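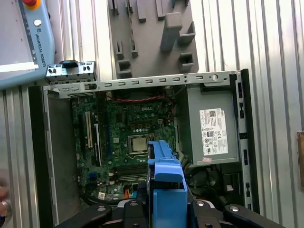
*Desktop case on its side, blue drive bracket in the gripper, Dell board behind.*

Aug 4, 2021

Schools booking notes, mostly so I don't have to dig through my inbox again in September.

Spent the morning on the touring list. We've now got 34 requests in for the autumn term, and that's before the Brondthorpe schools come back from holiday and start ringing (they always ring, they never use the form). Shadow puppets are miles ahead of everything else. I really thought the drumming would win again, but I suspect half the heads are still nervous about a hall full of noise and children breathing hard! Storytelling is steady. The mask-making is a bit thin, which is a shame as it's the one I'd have loved at that age.

Clullard Primary want two days in a row instead of one, with the whole school making a single long paper river that goes down the corridor. I love this. I've said yes in principle but the artist fee needs looking at, as the day rate on our sheet assumes one class at a time and this is plainly more work than that. Travel too: no sensible bus, so it's either a lift or a night in the B&B.

Money. The Cherkaoui grant is 2,000 for the year and I'd like most of it to go on the small schools, the ones with two classrooms and no hall. Last time it went first come first served and the big ones hoovered it up by half term. Suggest we hold it back until the small ones have had a proper chance to ask. Someone please argue with me about this before I write the letter, I've gone round it so many times I can't see it any more.

Things still not sorted:

- study guide for the puppet show (the old one still has the cassette tape activity in it, oh dear)
- do we send the screen and lamp, or does the school find a sheet?
- updated covid wording for visiting artists
- photo permission form, the short version
- the dance piece needs a floor that isn't carpet, and it doesn't say so anywhere on the form
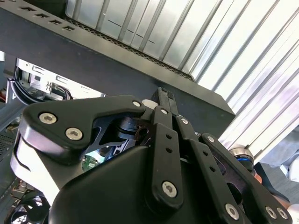 *Gripper up close, ribbed silver panel beyond the beam.*

Afternoon: tried out the new booking form on Serach, pretending to be a teacher in a hurry. It's nicer than the old one, I'll give it that. But it asks for the age group before it shows you any of the shows, and then if you change the age group it forgets your dates. I did that twice and said a rude word. Also "Key Stage" is spelt two different ways on the same page. Have written it all up in the shared doc under Form Moans, please add yours underneath and don't start a new one.

Had a lovely email from a teacher whose class carried on making lanterns for weeks after the visit, and then went and taught the infants how to do it. Want to use it on the front of the brochure, must ask her first.

Still to do: ring Clullard about the corridor (how long is it? are there fire doors?), and find the box of spare puppet rods, which I swear was under the stairs.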